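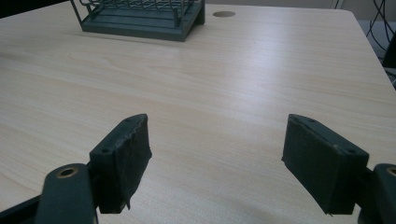 4. Setting Up a Group Screening in Trutoris

Group screenings allow members of a film club to watch the same title at the same time. The host must hold an active Trutoris account. Guests may join without one.

4.1 Open the Screenings tab and select New Screening.

4.2 Choose a title from the catalog. Titles marked with a gray lock are licensed for single viewing only and cannot be shared.

4.3 Enter the start time and the time zone. A screening may be moved up to 6 times before it is locked.

4.4 Set the guest limit. The standard plan admits 100 guests and the club plan admits 200.

Note: Guests in the waiting room count toward the limit.

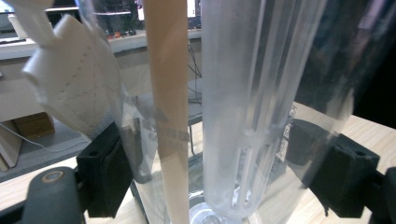

Leonie Steinbach wrote to the support desk that her club lost its first ten minutes of a double feature when the host signed in on a second device, and she asked that the manual mention it. The following caution has been added at her request.

Caution: Do not sign in as host on more than one device. The later sign-in takes control of playback and restarts the title from the beginning.

4.5 Select subtitles and audio. These settings apply to all guests and cannot be changed once playback begins.

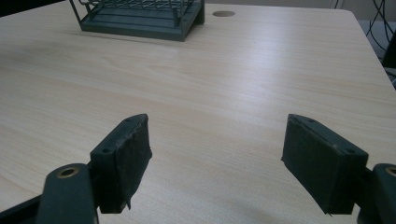
4.6 Select Send Invitations. Each guest receives a separate link, valid for one screening.

4.7 Open the waiting room and admit guests by name, or select Admit All.

4.8 Press Start. Late guests join at the current point in the film.

For intermissions and the discussion board, see Section 5.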